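보낸 사람: Mpho Botha
1월, 오후 4:11

Priit Dzene 님이 쓰신 글:
> 건물 앞 보행로 정비안을 Pekel 쪽에서 받았습니다. 벽을 따라 깔린 자갈을 걷어내고 그 자리까지 포장을 넓히자는 내용입니다. 낙엽 청소가 쉬워지고 길도 넓어지니 반대할 이유가 없어 보입니다. 공사 구간은 거의 200미터라고 합니다. 의견 없으시면 이대로 진행하겠습니다.

Priit 님, 의견 있습니다. "반대할 이유가 없어 보인다"는 문장은 보통 아무도 현장에 안 가 봤을 때 나오더군요. 저는 점심 먹고 한 바퀴 돌고 왔습니다. 정비안 첫 장에는 현재 상태를 "보행에 지장이 큼"이라고 적어 놓았는데, 무엇이 어떻게 지장이라는 건지는 끝까지 읽어도 없습니다.

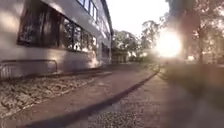 포장 확장안에서 제일 먼저 걸리는 것은 물입니다. 자갈을 없애면 벽 쪽으로 흐르는 빗물이 어디로 가는지 도면에 표시가 없습니다. 지금은 건물 밑단을 따라 돌이 길게 깔려 있고 그 사이에 낙엽이 섞여 있습니다. 보기에 깔끔하지 않다는 말에는 동의합니다. 그런데 낙엽은 긁어내면 되는 것이고, 그 일에 공사 견적이 왜 필요한지 모르겠습니다. Keogh 건물에서도 똑같은 설명을 듣고 벽까지 포장을 붙였다가 2년 만에 배수로를 따로 팠습니다. 그때 설명회 자료에도 "관리가 쉬워진다"고 되어 있었습니다.

난간도 그렇습니다. 정비안에는 철거 후 재설치라고만 되어 있고 재설치 위치가 없습니다. 포장을 벽까지 넓히면 사람들이 1층 창 바로 앞으로 지나다니게 되는데, 안에서 일하는 분들 의견은 들으셨습니까? Bláthnaid Ní Bhriain 님 자리가 그쪽 창가인 걸로 압니다. 아마 이 메일을 보고 처음 아실 것 같네요.

폭 이야기도 하겠습니다. 길이 좁다는 민원이 실제로 몇 건이었는지 여쭤봅니다. 지난번에 Bláthnaid Ó Dubhghaill 님이 정리한 민원 목록에는 조명과 자전거 얘기가 대부분이었고 폭 얘기는 제 기억에 없습니다. 제가 못 본 것이면 목록을 다시 보내 주세요.

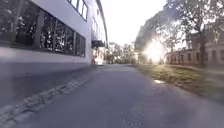
그리고 "1919년 당시의 원형을 살린다"는 문구는 빼 주셨으면 합니다. 그 해의 도면을 본 사람이 있습니까? Kotuvent 소책자에서 옮긴 문장 같은데, 그 소책자에는 출처가 없습니다. 근거 없는 연도를 공문에 넣었다가 나중에 우리가 해명하게 됩니다.

제 제안은 이렇습니다. 우선 낙엽만 치우고 봄비가 올 때까지 지켜봅시다. 물이 고이는 곳이 있으면 그 자리만 손보면 됩니다. 그래도 확장이 필요하다면 배수 도면과 난간 위치, 폭의 근거를 받은 다음에 논의하고 싶습니다. 견적서 11쪽의 "기타 부대비용"도 항목별로 나눠 달라고 해 주세요. 본공사비와 비교하면 기타라고 부르기 어려운 금액입니다.

그때까지 저는 반대로 적어 주십시오. 답이 없는 것을 찬성으로 세는 방식도 이번에는 안 썼으면 합니다.

Mpho Botha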